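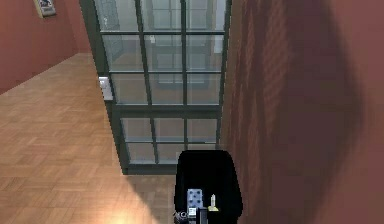 Das Poster für Gerrit

Also, ich wollte ja eigentlich nur einen Gutschein kaufen. Gerrit Mofokeng wurde sechzig, und was schenkt man einem Mann, der sich zu jedem Geburtstag Ruhe wünscht? Aber dann rief seine Schwester Busisiwe an und meinte, ein Gutschein sei doch was für Leute, die man nicht kennt. Und ich Trottel sage: »Quatsch, ich mach ihm was Persönliches!«

Abends saß ich dann auf dem Sofa und klickte mich durch den Ketus-Shop. Wortposter, alles frei wählbar: Form, Farbe, bis zu 38 Wörter. Ich nahm die Gießkanne (Gerrit und sein Garten, das ist eine Liebesgeschichte) und fing an zu tippen. Tomaten. Kompost. Mittagsschlaf. Nach elf Wörtern war Schluss. Da kennt man jemanden sein halbes Leben und dann fällt einem nach Mittagsschlaf nichts mehr ein!

Ich rief also Charmaine an.

»Jimuddale«, sagte sie sofort.
»Was ist das denn?«
»Na, das Boot! Das er mit Hefin gebaut hat. Frag Hefin.«

Hefin Prothero hatte ich seit Jahren nicht gesprochen. Er lachte erst mal eine ganze Weile ins Telefon, dann erzählte er mir von dem Boot, von der Probefahrt im Januar, von einer Thermoskanne, die Gerrit bis heute für gestohlen hält. Ich schrieb mit, auf der Rückseite der Stromrechnung. Leck. Thermoskanne. Wollsocken. Und Clisia, so hieß das Lokal am Ufer, in dem die beiden sich hinterher aufgewärmt haben und in dem Gerrit der Kellnerin einen Antrag gemacht hat. Sie hat abgelehnt. Davon hatte er mir nie ein Wort gesagt, dabei reden wir doch über alles, dachte ich.

Um kurz vor Mitternacht war die Gießkanne voll. Ich bestellte, mit Rahmen, und war so stolz, dass ich mir noch ein Glas Wein eingeschenkt habe.

Das Paket kam am Freitag. Ich reiße es auf, und was steht da, quer über dem Henkel, in der allergrößten Schrift? MITTAGSSCHALF.

Zum Umtauschen war es zu spät, die Feier war ja schon am nächsten Abend. Ich hab’s also eingepackt und mit rotem Kopf überreicht. Gerrit setzte die Lesebrille auf und las, ganz langsam, von der Tülle bis zum Boden. Bei Clisia blieb er hängen.

»Wer hat dir das erzählt?«
»Hefin.«

Er nickte, stellte die Gießkanne aufs Klavier und ging in den Flur. Ich hörte ihn wählen.

»Hefin?«, sagte er. »Wo ist meine Thermoskanne?«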